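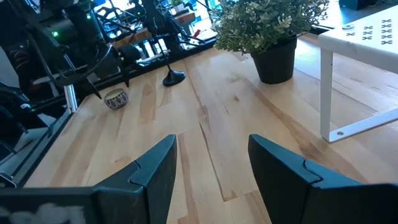 haten-tischdeko
README, Datenkarte und Einkaufszettel für den Zweiarm-Arbeitsplatz in Narnitz

Stand: März. Gepflegt von Sigita Eglītis (Daten) und Darius Raudsepp (Geld, Schrauben, schlechte Laune bei Lieferterminen).

Kurzfassung

Dieses Repository enthält 468 ferngesteuerte Episoden, in denen zwei Arme einen Tisch mit Kerzenständern, Kerzen und Vasen dekorieren. Außerdem enthält es die Beschaffungsplanung für den nächsten Ausbau. Beides liegt im selben Verzeichnis, nachdem die Planung dreimal in einem Netzlaufwerk verschwunden ist, auf das nur noch ein Drucker Zugriff hatte.

Wer nur die Daten will, liest bis "Bekannte Schwächen". Wer einen ähnlichen Arbeitsplatz kaufen soll und noch glaubt, die Arme seien der teure Teil, liest bitte weiter.

Was drin ist

episoden/ Aufzeichnungen, ein Ordner pro Episode
aufgaben.csv Aufgabentext und Startaufstellung
requisiten.csv jedes Dekoteil mit Maßen, Gewicht und Bezugsquelle
kalibrierung/ Kameras und Armbasen, nach jedem Umbau neu
budget/plan.csv Wunschliste mit Preisen
budget/bewilligt.csv dieselbe Liste, deutlich kürzer
budget/fehlkaeufe.csv wird gern gelesen und ungern ergänzt

Die Budgetdateien sind von der Datenlizenz ausgenommen. Preise dürfen intern zitiert werden, für Angebote an Dritte taugen sie nichts.

Der Arbeitsplatz

Eine Holzplatte, links und rechts je eine schwarze Schiene mit einem Arm, dazu Kameras am Handgelenk und fest am Platz. Ein kleiner weißer Beistelltisch dient als zweite Ebene. Er war als Notlösung bestellt und ist inzwischen das Bauteil, nach dem Besucher am häufigsten fragen. Im Antrag heißt er "erhöhte Ablagefläche", unter diesem Namen ließ er sich auch abrechnen.

Die Objekte sind Haushaltsware: Kerzenständer in Schwarz und Gold, Kerzen im Glas, Vasen, eine Topfpflanze. Schlanke Stiele auf runden Füßen sind für zwei Fingerspitzen eine ordentliche Aufgabe. Glänzendes Metall ist für die Kameras eine unordentliche.

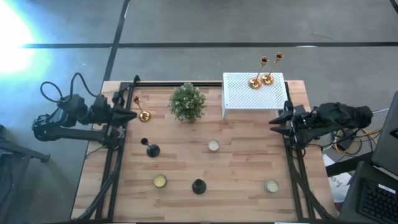
Abb. 1: Arbeitsplatz von der festen Kamera, beide Greifer über der Platte, mit Kerzenständern, Kerzen im Glas und Topfpflanze.

Aufgaben

Die Aufgabentexte sind kurz gehalten und stehen so in aufgaben.csv:

Stelle den schwarzen Kerzenständer neben die Pflanze.
Stelle die Kerzen in eine Reihe.
Räume die goldenen Kerzenständer auf den weißen Tisch.
Dekoriere den Tisch für zwei Personen.

Der letzte Text hat zu längeren Diskussionen geführt. Sigita hält ihn für den einzigen, der nach einem echten Kundenwunsch klingt. Darius hält ihn aus demselben Grund für unbrauchbar. Er bleibt drin, ist aber über die Spalte "offen" herausfilterbar. Bei allen übrigen Texten ist die Endaufstellung im Protokoll festgelegt, und die Bedienperson trägt nach der Episode ein, ob sie erreicht wurde. Abgebrochene Versuche bleiben erhalten und sind als solche markiert. Bitte nicht aus Ordnungsliebe löschen.

Bekannte Schwächen

Tageslicht. Der Platz steht in Fensternähe, und die Helligkeit schwankt über den Tag erheblich. Für die Robustheit ist das angeblich ein Geschenk. Für die Kalibrierung ist es keines. Die Uhrzeit steht in den Metadaten, Episoden nach 16 Uhr sollten beim Training getrennt betrachtet werden.

Reflexe. Die Platte glänzt, die goldenen Ständer ebenfalls. Die Tiefenwerte an den Stielen sind entsprechend fantasievoll.

Hintergrund. In der Halle wird an mehreren Plätzen gearbeitet. Bewegung im Hintergrund kommt vor und ist nicht annotiert.

Pflanze. Blätter verdecken je nach Aufstellung einen Teil der Objekte. Die Pflanze wird außerdem gegossen, wächst und hat damit als einziges Requisit eine eigene Versionsgeschichte.

Kabel. Die Schlaufen an den Armen liegen nicht in jeder Episode gleich. Wer Hindernisse aus Bildern schätzt, wird sie bemerken.

Beschaffung: wie geplant wurde

Der erste Plan stammt aus Ladow, wo es eine Besprechung, ein Whiteboard und keine Preisliste gab. Er bestand aus den Posten "Arme", "Rechner" und "Sonstiges". Die Arme kamen pünktlich, der Rechner kam, und Sonstiges frisst uns seitdem die Haare vom Kopf.

Der zweite Plan rechnet von den Episoden rückwärts. Ziel sind 1000 Episoden, vorhanden sind 468. Daraus ergibt sich die Zahl der Bedienstunden, aus den Bedienstunden der Verschleiß und aus dem Verschleiß die Liste der Teile, die liegen müssen, bevor jemand sie braucht. Das klingt nach Lehrbuch und passierte erst, als der Platz wegen eines einzelnen Steckers stand und der Stecker länger unterwegs war als seinerzeit die Arme.

Für Requisiten, Befestigung und Kleinteile sind 1850 Euro bewilligt. Der Betrag gilt bis zum Ende des Projekts Haten. Er wurde von jemandem festgelegt, der noch nie einen Karton Kerzengläser fallen gelassen hat.
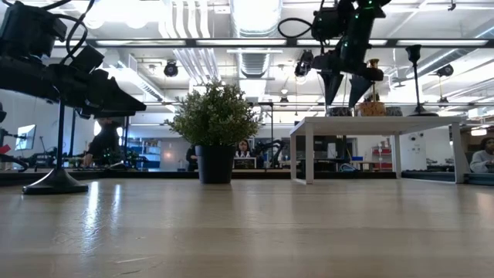 Aus diesem Topf werden auch Dinge bezahlt, die im Antrag unter "Möblierung" standen und dort gestrichen wurden. Wir haben die Posten deshalb nach Dringlichkeit sortiert, die Reihenfolge gilt verbindlich, bis Darius sie ändert.

Stufe A, sofort

Greiferfinger, Ersatzsatz für beide Arme. Die Finger sind Verschleißteile, auch wenn der Einkauf sie als Anlagegut führen möchte. Immer paarweise bestellen. Ein einzelner neuer Finger gegenüber einem alten verändert den Griff so weit, dass man anschließend zwei Datensätze hat und nur einen davon haben wollte.

Kabel und Zugentlastung. Vorrat im Schrank, beschriftet nach Länge. Unbeschriftete Kabel gelten als verloren, auch wenn man sie in der Hand hält.

Requisiten in doppelter Ausführung. Jedes Teil, das in mehr als einer Aufgabe vorkommt, wird zweimal gekauft und eins davon weggelegt. Dekoartikel wechseln mit der Saison. Ein goldener Kerzenständer vom Herbst ist im Frühjahr nicht mehr lieferbar, der Nachfolger ist höher und nennt sich "Champagner".

Stufe B, vor dem nächsten Block

Sonnenschutz am Fenster. Angebot von Laur liegt vor, zweites Angebot fehlt. Ohne zweites Angebot keine Bestellung, ohne Bestellung weiterhin Nachmittage mit überstrahlten Bildern.

Matte Auflage für die Platte. Strittig. Sigita möchte den Glanz behalten, damit neue und alte Episoden vergleichbar bleiben. Vorschlag zur Güte: Auflage kaufen, nur in gekennzeichneten Blöcken verwenden.

Zweiter Beistelltisch, baugleich. Bitte exakt dasselbe Modell und keine Überraschungen bei der Beinhöhe.

Stufe C, wenn etwas übrig bleibt

Kamerahalterung mit Raststellung, damit die Kalibrierung einen Umbau übersteht.
Rollwagen für Requisiten.
Hocker, auf dem man länger als eine Episode sitzen möchte.

Erfahrungsgemäß bleibt nichts übrig. Stufe C wird trotzdem gepflegt, sie hebt die Stimmung.

Ausdrücklich nicht auf der Liste

Ein dritter Arm. Wird in jeder Planungsrunde vorgeschlagen und jedes Mal mit derselben Begründung abgelehnt: kein Platz, keine Bedienperson, kein Geld. Die Begründung darf wiederverwendet werden, sie liegt als Textbaustein in budget/.

Echte Flammen. Die Kerzen sind Greifobjekte. Wer zum Anzünden forschen möchte, spricht bitte zuerst mit dem Brandschutz und danach mit uns, in genau dieser Reihenfolge.

Auszug aus fehlkaeufe.csv

Vase, sehr leicht. Kippt beim Anschauen. Zwei Stück, beide noch da.
Klebepads, "rückstandsfrei". Siehe Unterseite der alten Platte.
Schwerlastklemmen von Laur. Gute Klemmen, passen an keine unserer Schienen. An Ladow abgegeben, dort passen sie angeblich auch nicht.
Kunstpflanze als Ersatz für die echte. Blätter gingen beim Greifen einzeln ab und lagen danach in allen Handkameras im Bild.
Dekosand. Bitte fragt nicht, und bitte bestellt keinen.

Regeln für neue Posten

Jede Zeile in plan.csv braucht Bezeichnung, Bezugsquelle, Preis mit Versand, Lieferzeit und den Namen der Person, die das Paket auspackt und prüft. Zeilen mit "ca." im Preisfeld weist das Prüfskript zurück. Zeilen mit der Bezugsquelle "Internet" ebenfalls.

Lieferzeiten der Hersteller werden mit 2 multipliziert. Der Faktor ist durch nichts belegt und hat bisher gehalten.

Neue Requisiten kommen erst in requisiten.csv und dann auf den Tisch. Umgekehrt entstehen Episoden mit Gegenständen, die in keiner Liste stehen und deren Gewicht dann jemand mit der Briefwaage aus dem Sekretariat nachholen muss.

Umzug von Teilen nach Ladow

Geplant ist ein zweiter, gleich aufgebauter Platz in Ladow. Gleich aufgebaut heißt: gleiche Plattenhöhe, gleicher Abstand der Schienen, gleiche Requisiten aus derselben Charge. Die Maße stehen in kalibrierung/, gemessen an der Oberkante der Platte. Das Holz selbst muss nicht dieselbe Maserung haben, es wurde bereits gefragt.

Die Kosten dafür sind in den 1850 Euro nicht enthalten. Darius führt sie in einer eigenen Datei, die er erst freigibt, wenn die Transportversicherung geklärt ist.

Nutzung und Zitat

Die Episoden dürfen zu Forschungszwecken verwendet werden, mit Nennung von "haten-tischdeko, Narnitz". Personen im Hintergrund bitte nicht ausschneiden, vergrößern oder erkennen wollen.

Fehler in den Daten an Sigita, mit Episodennummer. Fragen zu Preisen an Darius, am besten vor dem Mittagessen. Angebote für Sonnenschutz an beide, das zweite fehlt noch immer.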